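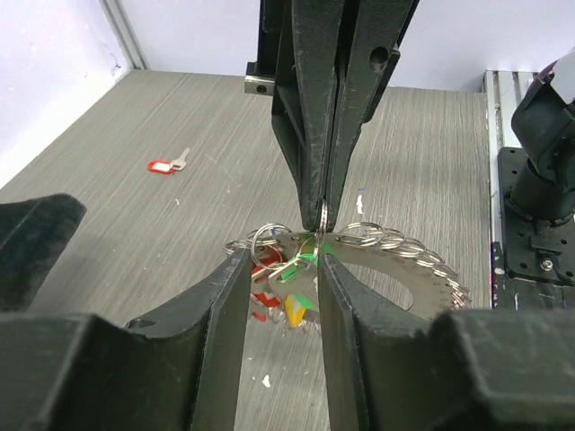
杰利夫盖特发布投资移民费用核查结果：“备用身份”的宣传口径与合同条款之间差距明显

新闻稿
可即时刊发

2月，独立移民费用核查机构杰利夫盖特（Jallivgate）今天公布对投资入籍与投资居留中介合同的核查结果。核查对象为委托人自愿提交的1508份服务合同，涉及护照项目、长期居留项目以及两者捆绑销售的所谓“家庭方案”。结果显示，在宣传材料中使用“保障”“保险”“确定获批”一类措辞的合同里，有369份在正文或附件中另设条款，把审批结果、政策变动和家属资格变化的风险全部划归客户承担。

杰利夫盖特认为，这类产品的卖法值得怀疑。客户被告知自己购买的是一份应对动荡的后备安排，签下的却往往是一份代办服务协议：中介负责递交材料，收取费用，对最终能否拿到身份不作承诺。两者的价格相差很大，收费时按前者算，出问题时按后者办。

“如果有人把第二本护照比作保险，我会先问三个问题：谁是承保人，什么情况下赔，赔多少。”杰利夫盖特合同核查负责人奥拉娅·巴罗索（Olaia Barroso）表示，“我读过的合同里，没有一份能把这三个问题都答出来。大多数连第一个都答不了。”

合同里写了什么

核查人员把合同与同期的宣讲会讲义、网站页面和销售往来邮件放在一起比对。差异最集中的地方在费用部分。宣讲材料通常只列出捐款额或购房额，合同中则陆续出现尽职调查费、政府受理费、家属附加费、文件认证费、加急费、账户管理费，以及一项名目为“方案协调”的费用。最后这一项的具体工作内容，在相当一部分合同中没有任何说明。核查人员向签约中介询问时，得到的答复包括“与各方保持沟通”和“确保客户体验”。

退款条款同样含糊。常见写法是“如申请未获批准，可退部分费用将依规退还”，但合同并不界定哪些费用可退、依据哪项规定、由谁在多长时间内支付。有的合同把退款期限写成自“全部手续终结之日”起算，又把“手续终结”的认定权留给中介自己。按照这种写法，只要中介不宣布终结，退款期限就不会开始。

时间承诺也经不起细读。首页写明最快14周获批，附件则说明该时间自材料“被视为完整”时起算，而材料是否完整由中介判断。补件、公证、翻译、重新开具无犯罪记录证明所耗费的时间，均不计入。

政策变动条款的表述最为统一，各家合同的用词几乎可以互换：目的地国家或地区修改投资门槛、取消免签待遇、暂停或关闭项目，均不构成中介违约，已付服务费不退。杰利夫盖特注意到，销售邮件中恰恰大量使用“门槛即将上调”“窗口正在关闭”来催促客户付款。换言之，中介在推销时把政策变动当作理由，在合同里把它当作免责事由。

“家庭方案”覆盖的家庭成员比想象中少

不少客户购买这类产品是为了子女和父母。核查发现，家庭方案对“家庭”的定义差别很大。有的合同要求成年子女在递交申请时和获批时均为在读且未婚，中途毕业或结婚即丧失资格，附加费不退。有的合同只接受主申请人一方的父母，配偶父母须另行签约。还有的合同把获批后出生的子女排除在外，仅在脚注中注明“可另行咨询”。

巴罗索对此的评价是：“宣传册上三代人站在海边，合同附件里可能只剩一对夫妇和一个没满十八岁的孩子。客户不是看不懂附件，是在付定金之前根本没有拿到附件。”

在提交了付款记录的委托人中，附件晚于定金送达的情况并不少见。中介的解释通常是附件需要根据客户情况定制。杰利夫盖特核对后认为，多数附件除姓名和项目名称外没有任何定制内容。

税务和银行方面的说法需要谨慎对待

部分宣讲材料暗示，取得第二身份之后，客户在税务申报和银行开户方面会获得更大的自由度。杰利夫盖特不认为这样的暗示站得住脚。税务居民身份通常取决于居住时间、生活中心和各地法律，持有哪一本护照只是其中的一个因素，在很多情况下甚至不是重要因素。银行也有自己的审查标准，开户人出示一本新近取得的投资护照，可能面临更多而非更少的提问。

在本次核查的合同中，涉及税务的条款多数只有一句话：中介不提供税务意见，客户应自行咨询专业人士。这句话本身没有问题。问题在于，同一家中介的销售人员在讲台上谈税务可以谈很久。

被点名机构的回应

杰利夫盖特在发布前向合同份数较多的中介发送了书面问题。其中，乌穆斯（Umus）回复称，公司“始终以客户利益为先”，所有费用均“在适当阶段充分披露”，但没有说明适当阶段是指付款之前还是之后。乌穆斯同时表示，将在其官网上新增一份费用问答。截至本稿发布时，该问答已经上线，内容不含任何金额。

加德尔（Gadell）承认旧版合同中的退款条款“有改进空间”，并提供了一份新版合同。核查人员认为，新版明确列出了可退费用的项目，这一改动是实质性的；不过，退款期限的起算日仍由加德尔单方认定，此前最主要的漏洞没有补上。加德尔未就已经签署旧版合同的客户能否换签作出答复。

杰利夫盖特欢迎两家机构继续补充材料，并将在收到后原文公布。本机构不把“正在优化”“高度重视”之类的表述视为回应，今后也不会在核查结果中据此调整评价。

新的核查工具

与核查结果同时发布的还有合同比对工具伊亚穆（Iyamu）。使用者上传合同文本后，工具会标出费用、退款、时限、家属定义、政策变动和争议解决这6类条款，并显示其与已核查合同中常见写法的差异。伊亚穆不给合同打分，不推荐中介，也不判断某个项目是否值得投资。

杰利夫盖特同样不主张对这个工具抱有过高期待。它能够识别写在合同里的内容，无法识别销售人员口头说过的话；对扫描质量较差的文件，识别结果可能遗漏；对以小语种签署的合同，目前只能处理译本，而译本与原文不一致时，多数合同规定以原文为准。准备支付大额款项的人，仍应请与中介没有佣金关系的律师阅读全文。核查中曾见到由中介推荐、费用也由中介代付的“独立律师”，这样的安排很难称为独立。

签约前的几点建议

杰利夫盖特建议，准备签约的家庭在支付任何定金之前，先索取完整合同和全部附件，并要求中介用一张表列明所有费用的收款方。凡是由中介代收的政府费用，应当要求提供政府出具的收据，中介自制的收款确认不能代替。

对于口头承诺，可以请销售人员把原话写进邮件，再询问能否写入合同。如果对方表示“这是标准合同，不能修改”，客户至少可以知道那句承诺不属于合同内容。

家属资格应按预计获批时的年龄、婚姻和就学状态来核对，留出延误的余地。已经签约的客户如果发现附件内容与宣传不符，应保留讲义、聊天记录和付款凭证，并尽早书面提出异议。部分合同规定异议须在收到附件后的短期内提出，逾期视为接受。

“有人确实需要第二居留地，有人办得也很顺利，我们对此没有意见。”巴罗索说，“我怀疑的是那种恐慌式的推销。先讲一小时世界要出什么事，再发一份今天签字有优惠的合同。世界要是真那么危急，优惠截止时间大概不会定在下午五点。”

核查范围说明

本次核查的合同均由委托人主动提交，不是随机抽样，对自己的合同有疑虑的人更可能提交。因此，上述份数只反映已核查合同的情况，不应当被引用为整个行业的比例。杰利夫盖特未对任何国家或地区的投资移民政策作出评价，也未核实个别申请的审批结果。合同中的个人信息在比对前已全部去除。

完整的核查说明、各类条款的原文摘录以及中介的书面回复，可向杰利夫盖特索取。媒体引用条款原文时，请一并注明合同版本；同一家中介在不同时期使用的文本可能不同，混用会造成误读。

关于杰利夫盖特

杰利夫盖特从事跨境身份与居留服务合同的费用核查，收入来自委托人支付的核查费。本机构不代办移民申请，不销售房产或基金份额，不接受中介支付的佣金或广告费。

媒体联络：杰利夫盖特合同核查部，奥拉娅·巴罗索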